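Trirnham Evening Institute
Toys, Tools and Claims: Notes for Session 4
Wooden blocks: what we think they teach, and how we know
Handout prepared by Callum Drummond, January 2011

Please read these before class and bring the Sorken catalog pages from last time. If you lost yours, share.

1. Where we left off

Last session we took apart the phrase "educational toy" and found very little inside it. Several of you objected that blocks were an exception. Everybody says so. They have been sold to parents on the promise of improved minds for a very long time, and the promise has stayed the same while the reasons behind it have changed with the fashion: first good character, then reading, then arithmetic, now "spatial skills." When a product keeps its conclusion and swaps its evidence, I get suspicious. You should too.

I don't dislike blocks. I grew up with a box of them. My quarrel is with the copy on the lid.

2. The Palumbo set

The set we will use is the plain Palumbo box, 30 pieces. The leaflet makes three claims worth copying down:

(a) children "naturally sort" the pieces by color;
(b) stacking "builds patience";
(c) ten minutes a day is enough.

Claim (c) can be dismissed quickly. Ten minutes of what, at what age, compared with which other ten minutes? The leaflet cites nothing. Liliana Martinelli wrote to the company last April asking for the source and got back a coupon.

Claim (b) runs the wrong way around, as far as I can tell. A patient child stacks for longer. Seeing a patient child next to a tall stack tells you nothing about which came first. Write this one in the margin, as it will come up again when we get to jigsaw puzzles.

Claim (a) is the one people want to defend, so it gets its own section.

3. Sorting, heaps and wishful looking

Sorting means that someone applied a rule. A heap can look sorted by luck, and a sorted group can look like a heap once somebody has bumped the table. From the finished arrangement alone you can't tell which you have. Before you credit anyone with a rule, ask what the rule would forbid. If "sorted by color" would still be your verdict with a green block in among the red ones, you weren't testing anything.

Work with a small number of pieces first. Two colors are plenty. Plain rectangular blocks are best, as arches and triangles tempt people to see doorways and roofs. 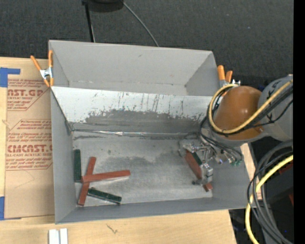 Does a crossed pair of blocks show that somebody meant to build something?
It shows only that one piece came to rest over another. Dropped blocks cross each other all the time, and you would need to watch the placing, or see the same cross come up again and again, before talking about intention.

Students usually find this answer stingy. It is meant to be. Green and red-orange pieces lying together in one corner of a bin will get you "a fence," "a fallen tower" and "the letter X" from any class, and all of those come from the class.

4. Table exercise

Work in pairs. One person handles the blocks and the other writes.

Tip out the box. Write down what you see using only color, position and contact. No "leaning wearily," no "trying to." Then swap notes with another pair and cross out every word that guesses at a purpose. My own first attempt lost half its adjectives.

Next, the handler makes one arrangement by a rule and one by dropping. The writer has to say which is which, and say so before being told. Keep all your results, including the embarrassing ones. A pair who report only their good guesses have reproduced the Palumbo leaflet.

5. The Itdale figures

Somebody will bring up the Itdale survey, so here it is. There were 2,895 questionnaires returned, all from parents who had already bought blocks, and they were asked whether the blocks had been "worthwhile." A large number of replies doesn't fix a bad question. I would trade the whole pile for 200 families picked by lot and visited at home.

6. For next time

One page, handwritten is fine. Take a claim from any toy box and say what you would have to see to give it up. "More research is needed" is not an answer and will be marked accordingly.

Blocks go back in the box before you leave. Any order.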